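Bien ranger et entretenir un petit atelier à la maison

Publié le 2026-10-26 dans Trucs et astuces

Depuis que nous avons déménagé, j'ai un coin atelier dans la cave, et j'ai fait presque toutes les erreurs possibles avant de trouver une organisation qui me convient. Je partage ici ce que j'ai appris, dans le désordre.

L'établi

Un établi n'est pas une étagère. Le mien était toujours couvert de choses qui attendaient une réparation, et je travaillais sur un coin grand comme une assiette. Maintenant, chaque chose en attente va dans une caisse avec un papier collé dessus : ce qui est cassé, et la pièce qui manque. Si la caisse est pleine, je répare avant d'accepter un nouvel objet.

Pour protéger le plateau, j'utilise une chute de linoléum. On la coupe au cutter, elle ne glisse pas et elle se nettoie à l'éponge. Les taches de colle à bois partent avec de l'eau tiède si on n'attend pas. Une fois sèches, il faut les gratter avec une vieille carte en plastique.

Les vis et les petites pièces

Je garde les vis dans des pots de confiture, une seule longueur par pot. Les mélanges « au cas où » finissent toujours par terre. J'avais acheté un casier Skavon avec beaucoup de petits tiroirs, mais les tiroirs s'ouvraient quand on le déplaçait. Il est maintenant vissé au mur et je suis contente.

Les ciseaux et les couteaux

Pour affûter à la main, une pierre de grain 800 suffit pour commencer, puis une pierre de grain 2000 pour finir. Il faut la tremper selon la notice, car toutes les pierres ne le demandent pas. Essuyez bien la lame après – la rouille vient très vite dans une cave.

Les liquides

Ne gardez jamais un produit dans une bouteille de boisson, même pour une soirée. Je note sur chaque récipient le nom du produit et la date d'ouverture. Pour les petits restes de teinture ou d'encre, un flacon transparent est pratique, on voit tout de suite la couleur. 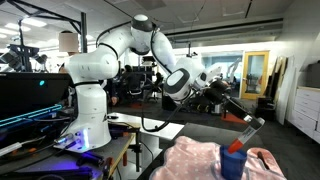
L'étiquette doit être écrite au crayon gras ou au feutre permanent, et collée avant de remplir. Sur une surface humide ou grasse, elle se décolle en quelques jours.

L'humidité

En avril, les murs de ma cave transpirent. Je laisse la porte ouverte l'après-midi quand l'air dehors est sec, et je range le papier de verre dans une boîte fermée – il se déforme facilement. Les piles et la perceuse remontent dans l'appartement pour l'hiver.

Le prochain article sera sur les pinceaux durcis.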